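Modthorpe Open Day 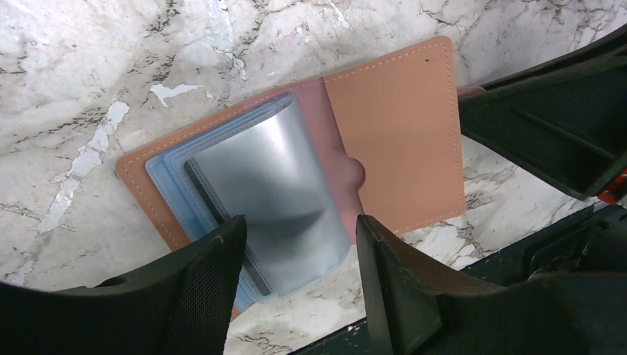 A leather card holder with clear plastic sleeves at the handling station.

The Modthorpe Open Day is a yearly public demonstration of robot handling work held each August at the Modthorpe site of Clestero, a maker of robot grippers and control software. It began as a private visit for customers and was opened to the public in its second year. Entry is free, but places on the guided tour are limited to 19 per group.

History

The first visit was arranged by Narendra Grewal, then head of testing, for buyers from the packaging firm Tse. It had one robot and lasted a morning. After the move to the larger hall, attendance grew to 2,000 over the two days of the event. Sarla Lodhi took over the program from Grewal and added the evening session, which runs until 9 p.m.

Demonstrations

The main hall is given over to the handling of soft and thin objects. These include cloth, paper bags, booklets and small leather goods such as wallets and card holders. Card holders with plastic sleeves are regarded as a hard case, as the sleeves are thin, bend easily and reflect light. In the sleeve task the holder lies open on a marble surface and a two-finger gripper works at the pages. Each robot is given 100 attempts over the event, and the running score is posted on a board by the entrance.

A second area shows Gindow, the software used to record and replay arm movements. Visitors may guide an arm by hand under supervision. Children under eight must be with an adult.

Talks

Short talks are given in the side room. Past speakers include Sze-wing Yau, on finger pads and grip, and Takumi Chiba, on wrist cameras. Poonam Khurana has led the question session since the event became public. Notes from 31 of the talks are kept in the site library and can be read on request.

See also

Clestero
Gindow
Robot end effector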